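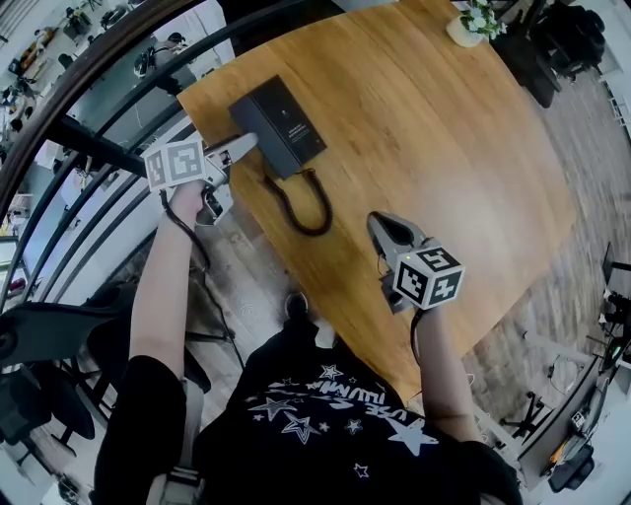 Fig. 1. At the table, both grippers out.

Sea fog on the Brasel shore: can four cheap loggers see it coming?

Group report, weather and climate module
Adaeze Ogunleye, Hòa Quách, Isla Gourlay, Iddrisu Akpalu
Supervisor: Hậu Hứa

1. Why fog

Brasel gets sea fog in June, mostly late morning, sometimes sitting till teatime. Warm air drifts over cold water, the bottom layer cools to its dew point, fog forms, onshore breeze brings it in. That's advection fog. Not the same as the valley fog you get on clear nights, when the ground loses heat and cools the air above it. People mix these up and so did we in our first draft.

The forecast for the area is good on wind and rain, less good on fog. It either says "risk of mist" for the whole coast or says nothing. Our question: do temperature and humidity at the shore change in a way you could spot before the fog reaches the town?

2. Kit and sites

Four Trernix loggers, each recording air temp and relative humidity. Reading every ten minutes. Radiation shields made from stacked plant saucers painted white (Isla's design, held up fine in wind).

Site A: end of the breakwater
Site B: slipway
Site C: school field
Site D: Hill Road, 82 metres above sea level

Sea temperature taken by hand off the slipway, bucket and thermometer, 7 am and 1 pm. Iddrisu did most of the 7 ams.

Visibility was the hard one. No proper instrument. We picked landmarks at known distances and wrote down the furthest one we could see. Furthest was the lighthouse at 3000 metres. Fog = can't see the water tower, which is just under 1 km away, so it matches the usual definition closely enough.

3. Data

Ran for 42 days. Logger C stopped twice with a flat battery, so there are gaps there and we left it out of the timing work. Visibility was logged 132 times in total, not evenly spread, more when it looked intresting. That's a bias and we know it.

Dew point worked out from temp and humidity with the Magnus formula. Hòa set up the spreadsheet. One column had the sign wrong for a week, fixed now, all the results below use the corrected version.

4. Results

Nine fog events. Seven came in off the sea, two were overnight ground fog at the school field only and gone by breakfast.

For the seven sea fogs:
- Dew point at the breakwater was higher than sea temperature every time. Sometimes only by half a degree.
- Gap between air temp and dew point at A dropped below one degree before fog reached the slipway in six out of seven.
- Lead time was between twenty and fifty minutes. The seventh gave no warning at all, wind had picked up and it came in fast.
- Hill Road stayed clear in four of them. Air up there was warmer than at the slipway, so we think the fog top was below the logger, i.e. an inversion. Can't prove it with one hill site.

False alarms: five. Gap closed at A, no fog. Three of those had wind off the land, which would push the whole lot back out to sea. If you add a rule that wind has to be onshore, false alarms go down to two. Wind was taken from the harbour flag, direction only.

5. Problems

Humidity sensors are poor near saturation. All four loggers sat in a wet box together for a night at the start and they disagreed by up to three percent. We corrected for that, but one night isn't much of a calibration.

Bucket temps are surface only and from shallow water. The fog forms further out, where the sea is probably colder. So dew point minus sea temp is likely too small in our numbers.

Seven events is a small sample. Percentages would look silly so we haven't given any.

6. What we'd change

Second logger further out, on a buoy if the harbour office would allow it. Real anemometer. Visibility at fixed times wether it looks foggy or not. Adaeze wants to try a webcam pointed at the water tower and score the contrast, would save a lot of standing about.

Also start in May. The first fog came the day before we put the loggers out.

7. Who did what

Adaeze: visibility log, sections 1 and 4. Hòa: spreadsheet, dew point. Isla: shields, siting, the map (separate file). Iddrisu: sea temps, battery changes, section 5. Section 6 was all of us.

Thanks to Hậu Hứa for the loan of the loggers and for spotting the sign error. Raw data is in the shared folder under "fog_final2", ignore "fog_final".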